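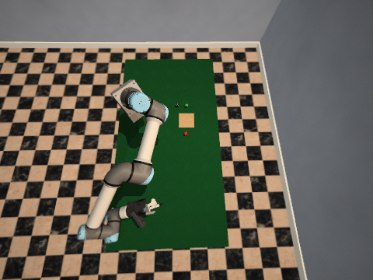 Fatedcombe hall repairs are moving along, and your November money is nearly all spoken for. We've settled on the floor at last! I want the black and peach checkered tiles, with a pale baseboard against gray walls, and Rima Salameh agrees.
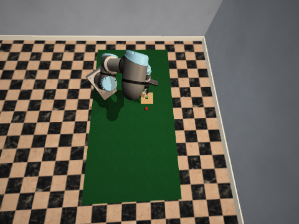 Bookings are up to 76 - two of them weddings. The seniors' stretch class wants a long green mat like this one, laid right on the tiles, so I've asked Tralis for a price. Three windows still stick, and I'll chase Issa about those next.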